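Derngate packing room — working group minutes, June

Present: Nkechi Akande (chair), Dinesh Sachdeva, Ryan Wainwright, Nghĩa Vi (notes)
Apologies: Musa Ugwu

1. Minutes of the previous meeting
Agreed, with one correction: the shelf order from Wulta was for 60 dividers.

2. Labels
The Closance labels lift at the corners when stored near the radiator. Dinesh has moved the remaining rolls to the upper cupboard. Reorder quantity stays at 2000.
Action: DS to ask for a sample with stronger glue.

3. Mixed small items
Ryan reported on sorting from the open metal bin. Sunglasses and other small goods are going in together with clear packaging, and the items lie on the bare metal bottom. The bottom is scuffed. Nkechi asked for a liner — felt or thin rubber, cut to fit. Ryan preferred rubber, as felt holds dust. Left open until both have been priced.
Loose scraps of wrapping are to be picked out before the bin is refilled. Sunglasses will be stored separately in tray 151 from now on.
Action: RW to price liners. NV to update the tray list.

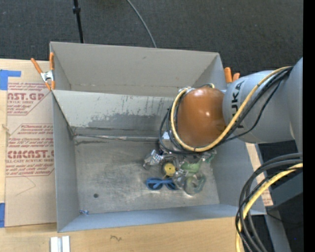
4. Table layout
Hyvönen tables to stay in their present positions. A request for a second bench was deferred until Musa is back.

5. Any other business
Tape dispenser 2 needs a new blade. Dinesh to fit.

Meeting closed at 3.40 pm. Next meeting in July, same room.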